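How Do You Teach a Robot to Pick Up a Towel?

Posted February 26, 2022
By Alina Pascu

If you have ever watched a robot in a movie, you have probably seen it carry heavy boxes, fly a spaceship, or argue with its owner about what is for dinner. Real robots have a much harder time than that. One of the hardest things you can ask a real robot to do is to pick up a plain old towel.

That sounds silly, doesn't it? You pick up towels all the time (or at least I hope you do, and hang them back up, too). But think for a moment about what a towel is like. A cup is always cup-shaped. You can turn it upside down, or put it on a shelf, or leave it in the sink for a week, and it will still be the same cup with the same handle. A towel has a new shape every time you drop it. It has lumps, folds, and corners that hide underneath other corners. A robot that learned about one lump of towel may be very puzzled by the next one.

At our shared workshop in Clirkville, we have been working on this puzzle for a good long while now. We call our project Fenska, and what we are building is a pair of grippers. A gripper is a robot's hand, more or less. Most grippers don't have five fingers like yours. Many have just two parts that squeeze together, a bit like kitchen tongs or a clothespin.

Now, you might expect us to start by building the whole robot, with arms and wheels and a head. We started with only the hands! And for now the arms that move them are ordinary people arms. You hold one gripper in your left hand and one in your right, and you do a job with them, slowly and carefully, as if you were the robot. 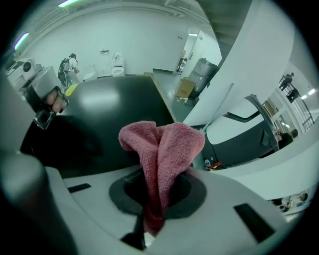

Photo: Fenska project, Clirkville workshop

A pink microfiber towel is a very good thing to practice with. It is soft, so it squashes when you pinch it, and it is covered in tiny loops. When a gripper takes hold of one end, the rest of the cloth bunches and puffs up into peaks, and those peaks come out differently each time. We like the bright color because it is easy to spot against gray plastic and a gray floor. A gray towel on a gray floor is hard enough for people to find, let alone for a computer.

So why do people do the moving? Well, think about how you learned to tie your shoes. Somebody could have read you a long list of rules, such as "move the left lace 10 millimeters to the right," and you would probably still be wearing slippers today. What most likely happened is that somebody showed you, and then showed you again, and then you tried it, and it was a terrible knot, and they showed you one more time. Robots can learn a bit like that. We collect lots and lots of demonstrations, which is just a long word for "showing how," and a computer program looks through them for patterns. Where did the hand go? When did it squeeze? How far did it lift before it turned?

Our notebook has 658 demonstrations in it so far. A demonstration can be very short. Picking up a cloth and putting it down again counts as one. Ronja Solheim, who built the first gripper on her kitchen table in September, did 20 of them in a row one evening and then had to go and lie down, because being a patient robot is surprisingly tiring for the shoulders.

The next question is one that children always ask when they visit, and it's a good one. How does the computer know where the hands are?

For this we use markers. A marker is a black and white square pattern, a little like a crossword puzzle with no letters in it. Ours sit on the sides of a cube, and the cube rides on the front of the gripper. When a camera sees the pattern, the computer can work out where the cube is and which way it is tilted. It can do this because it already knows exactly what the pattern looks like from straight ahead. If the square seems small, the cube must be far away. If the square seems squashed on one side, the cube must be turned. You can try this yourself with a playing card. Hold it flat in front of your nose, then turn it slowly and watch how its shape seems to change.

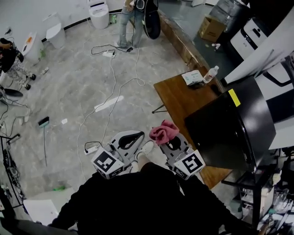
Each hand needs its own pattern, too. If both cubes had the same one, the computer would have no way of telling left from right, and it might learn to do everything with its arms crossed. We once stuck two matching patterns on by mistake and spent a whole afternoon wondering why our left hand kept jumping across the room. (It was my mistake. I have been reminded of it many times.)

A workshop is a busy sort of place, and that is part of the lesson for the robot as well. Real rooms have cables on the floor, boxes by the door, and people who walk past while you are trying to concentrate. If a robot only ever practices in a perfectly tidy room, it may get confused the first time it meets somebody's sneaker. People have to be careful around cables as well, so our rule is that you look where you're going to put your feet before you pick up the grippers.

Would you like to be a robot for a few minutes? You can do it at home with two pairs of kitchen tongs and a washcloth. Ask a grown-up first, and choose tongs without sharp edges.

Drop the washcloth on the floor so that it lands in a lump.

Pick it up using only the tongs.

Lay it out flat.

Now fold it in half, and then in half again.

I think you will find that the lifting is easy and the folding is dreadful. Corners are slippery little things. My nephew Dolan is 11 and he got his washcloth folded on the fourth try, by pinning one side down with the left tongs while the right tongs did the pulling. That is a very clever trick, and it is exactly the kind of thing we hope a robot can pick up by watching.

If you have a friend nearby, try it again with your friend giving the orders. You hold the tongs and close your eyes, and your friend tells you where to move. Then swap. You'll soon notice how many words it takes to explain something that your hands simply know how to do.

We still have plenty to build. The arms come next, and we have named the first one Grillico, even though it is only a drawing and a bag of screws at the moment. If you try the washcloth game, write and tell us how many tries you needed, and whether you found a better trick than Dolan's.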